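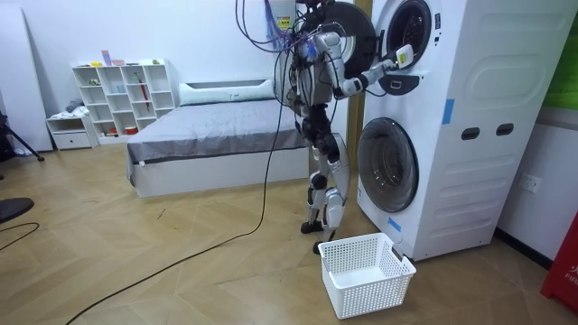

Robot at the upper door of the stacked washer-dryer

TV Talk > Crime Drama > Borkcombe

Thread: Borkcombe season 2 finale, did Sæther know about the ledger? (SPOILERS)

pinewoodmarge wrote:
Finished it last night and I need somebody to talk to because my husband gave up at episode four. So Sæther walks into the customs house, sees Badine sitting there with the ledger open, and just turns around and leaves?? My read is he already knew she had it. He doesn't even look surprised! He looks at the clock, then at her, then he's gone. And the next time we see him he's on the ferry with the money. I think he let her take it back in the episode with the funeral. Am I nuts?

dale_862 wrote:
You're not nuts but I don't buy it. If he knew she had the ledger he wouldn't have sent his nephew to the warehouse to look for it. That kid got shot over it. Sæther is a creep but he loves that kid, the whole first season is built on it.

pinewoodmarge wrote:
Okay but does he send him to look for the ledger? He tells him "go see what's left." I went back and listened twice. He never says ledger.

tuckerontheporch wrote:
Been saying since the pilot that the nephew was there to get the harbor cops looking at the wrong building. Rewatch the scene with the two trucks. One goes to Zastuvdale, the other one sits at the warehouse with its lights on for the whole world to see. That's a decoy if I ever saw one. Whether he thought the kid would get hurt is another matter, and I'd say no.

dale_862 wrote:
The truck with the lights on is the one Wayne Zacharias is driving though, and Wayne is working for Badine by then. So if it's a decoy it's her decoy.

tuckerontheporch wrote:
Wayne doesn't flip until after the hospital.

dale_862 wrote:
Wayne flips at the diner. She pays for his pie and he lets her. Come on.

kettlecorn_jen wrote:
lol I love that we're arguing about pie. But I'm with dale, the diner is where he flips, and they even play the same piano bit they used when Hanna Holovko turned in season 1. They've done that music three times now and it's always somebody switching sides.

My problem with the finale is the money. They tell us the Grewals are holding 500 thousand for the port people and another 500 for Sæther. Raymonde says it right to Harvey's face in the kitchen. Then Sæther gets on the ferry with one gym bag. One! So where's the other half? Did Harvey Grewal just keep it? Are we supposed to forget?

pinewoodmarge wrote:
I figured Raymonde burned it. There's smoke behind the house when the detective pulls up.

kettlecorn_jen wrote:
I thought that was the barbecue from the birthday party??

pinewoodmarge wrote:
The birthday party was in May and he's wearing a winter coat when he gets out of the car.

kettlecorn_jen wrote:
oh wow ok. I have to go back and look at that.

grumbling_otis wrote:
Unpopular opinion, this season was a mess. 16 episodes and they spent two of them on Carter McKinnon's divorce. I don't care about the detective's divorce. In season 1 he was a guy who ate crackers in his car and noticed things. Now he's crying in a parking garage. And he solves the Zastuvdale murder because a witness calls him on the phone and tells him who did it. That's the payoff?

tuckerontheporch wrote:
The witness only calls because he went to her mom's house in episode nine and fixed the gate. It's set up fine. I'll give you the parking garage, that went on forever.

grumbling_otis wrote:
She never mentions the gate.

tuckerontheporch wrote:
She doesn't have to, it's her mom!

marlasecondaccount wrote:
Jumping in on the original question. I watched with the subtitles on and when Badine is at the desk the line under the door slam says "(key drops)". You can't hear it with the sound alone, at least I can't. Sæther drops a key on his way out. I think that's the key to the lockbox Hanna had, so he's giving her the rest of it. Which would mean marge is right and they've had a deal for a while.

pinewoodmarge wrote:
MARLA. I'm putting the subtitles on tonight.

dale_862 wrote:
Fine, I'll check the key. But a deal since the funeral still doesn't work for me. She slaps him at the funeral and there's no one else in that hallway to put on a show for.

marlasecondaccount wrote:
Hanna's on the stairs. You see her shoes.

dale_862 wrote:
Those are Raymonde's shoes.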